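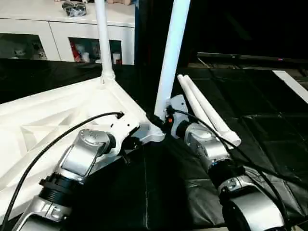
Two-arm assembly of a white plastic frame at the Usetti test bench.

Usetti Publishes Results of Two-Arm Gripper Comparison

December 12, 2020 -- Usetti, a test laboratory for light assembly automation, today released the results of a comparison between two gripper sets supplied by Clornico and Rawat. Each set was mounted on the same pair of robot arms and given the same job, putting together a flat-packed plastic shelving frame from its base and tubes.

The comparison covered 468 assembly attempts, divided equally between the two suppliers. The arms, the control software and the operators' instructions were left unchanged when the grippers were exchanged.

"Customers ask us which gripper is stronger, and for this kind of product that is seldom the right question," said Zohreh Daneshvar, director of testing at Usetti. "A smooth round tube can turn in the fingers under a very light load. We wanted figures on holding angle, and we now have them." 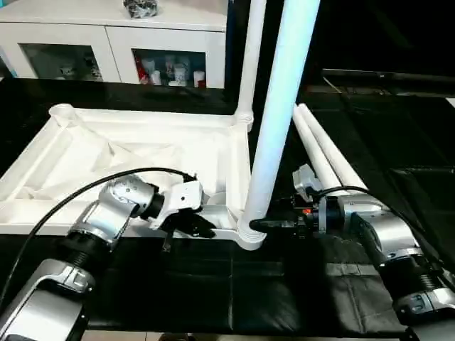 Shelving was selected for the trial after a review of household products that are awkward to assemble with a single arm. The base is wide, its sockets are at the corners, and the tubes are long in relation to the fingers that must hold them. One arm therefore works at the edge of the base while the other closes on the foot of an upright pipe, and the two must agree on where the corner is. Errors of position at the foot of a pipe grow considerably toward its far end.

Under the scoring method, an attempt was recorded as complete when the tube was fully seated and both grippers had released without moving the base. The Clornico set recorded the higher share of complete attempts. The Rawat set needed fewer second grasps and was quicker to exchange -- a point that may matter more to plants running short batches.

Usetti also compared camera positions. Views from the head and from the wrist were logged during all attempts, and the controller was run with the head view alone and then with both.
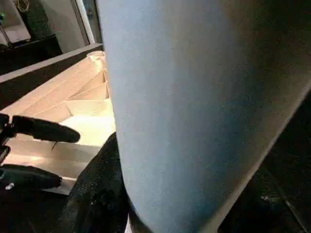 Adding the wrist view improved the final approach for both gripper sets, although the benefit was smaller when a part filled most of the picture and hid the socket from sight. Yogesh Lodhi, who led the camera work, said the laboratory would repeat this portion of the trial with the wrist camera set farther back from the fingers.

The full report, including attempt-by-attempt scores and gripper settings, is available to members of the Ulow equipment program at no charge. Other parties may request a copy from the laboratory.

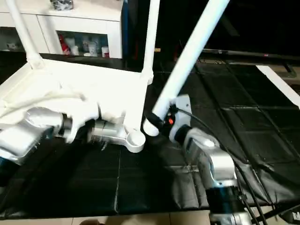
About Usetti

Usetti carries out independent trials of grippers, arms, cameras and controllers for manufacturers and buyers of assembly equipment. The laboratory has a staff of 80.

Media contact: Drita Janevski, Communications Office, Usetti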